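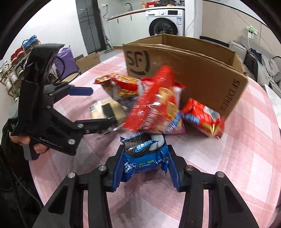
A small packet of Oreos over a checkered tablecloth.

The biscuit that comes with the tea

Lenuța Grecu buys her biscuits by the carton. Her tea room in Parkholm goes through 400 individually wrapped ones in an ordinary week and more in school holidays, and she keeps them on a steel shelf above the dishwasher, where the old owner kept doilies.

"I used to bake shortbread for the saucers," she says. "It was lovely on Tuesday. By Friday I was giving it to my neighbour."

The small wrapped biscuit has been a fixture of motel rooms, blood donation chairs and hospital trolleys for as long as most of us can remember. Over the past few years it has moved into places that once would have put out a plate. Cafes set one beside the flat white. Funeral homes keep a basket near the urn. At the Parkholm bowls club, the Arrowroots in the tin have given way to single serves, and the tin now holds scorecards.

Part of the change is habit left over from the years when people were wary of shared food. Part of it is labelling. A wrapped biscuit carries its own ingredients list, and a cafe owner with one pair of hands doesn't have to remember whether the batch on the counter was made with almond meal.

Cost is less clear. Pranance, a wholesaler that supplies cafes and motels across the region, lists 482 lines of single-serve biscuits, cakes and crackers in its current catalogue. The cheapest plain biscuit works out at 12 cents a serve. Grecu puts her old shortbread at less than that in butter, flour and sugar, but the sum leaves out her time and whatever went stale.

Imported packs take up a growing share of the list. Asian grocers have long sold familiar brands in small sizes and in flavours that don't reach the supermarkets, and some cafes now buy from them directly. Grecu does it once a month, mostly for variety. Her regulars have opinions. Lemon goes first, plain chocolate second, and anything with coconut sits there until she eats it herself.

Then there is the rubbish. Soft plastic wrappers are hard to recycle, and most council bins won't take them. A bakery supplier called Kiiskinen has been trialling a compostable sleeve since May with seven cafes, Grecu's among them. The sleeve keeps a biscuit crisp for a shorter time than plastic does, so orders have to be smaller and more frequent. She says it tears nicely but goes limp if it sits on a wet saucer.

Not everyone has gone over. Across the road, the Avel bakery still cuts a tray of slice every morning and puts a square on the saucer with each pot of tea. When it's gone, it's gone — the afternoon customers get tea on its own.

Grecu has kept one glass jar on her counter for homemade biscuits, sold singly with tongs. She bakes for it on Thursdays, if the oven is free. The jar was half full when I left, and the wrapped ones were in a bowl next to it with a handwritten sign asking people to take one each.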